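February
By M. Henriques

Section 2: Hanging your first panel

Okay, paste is mixed, coffee is finished, let's get some paper on the wall. I've hung a lot of Juststead peel-and-paste rolls by now and I still go slowly on the first panel, so please do too.

1. Find your starting corner. I like the one you see least when you walk in, usually behind the door.

2. Measure out from that corner and make a light pencil mark, then hang your level there and draw a line from ceiling to floor. Don't trust the corner itself -- mine in the Stondach Street apartment was so far off that I had to pull down a whole panel.

3. Cut the first strip. My walls are 234 cm high and I leave a little extra at the top and bottom for trimming.

4. Brush paste on the back, fold the ends in to the middle (paste side to paste side), and let it rest while you rinse your brush.

Note: check that every roll has the same batch number. All of mine said 859, and I was so relieved!

5. Unfold the top half, line it up with your pencil mark, and smooth from the center out with the plastic smoother. Then do the bottom half.

Caution: turn off the power at the breaker before you go anywhere near an outlet or switch. Take the cover plates off and paper right over the hole, then trim it once the strip is up.

6. For the second panel, match the pattern at eye level first. On a big floral the repeat can be long, and you'll waste more paper than you'd think. I buy one spare roll for a small room.

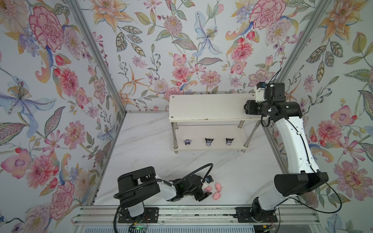
7. Butt the edges together, no overlap, and run the seam roller over them lightly. Press too hard and you squeeze out all the paste, and then the seam lifts (ask me how I know).

8. Wipe off extra paste with a damp sponge before it dries.

Keep the windows shut overnight. If a bubble is still there in the morning, go to the repair steps on page 38, and have your little tub of Orance seam glue handy.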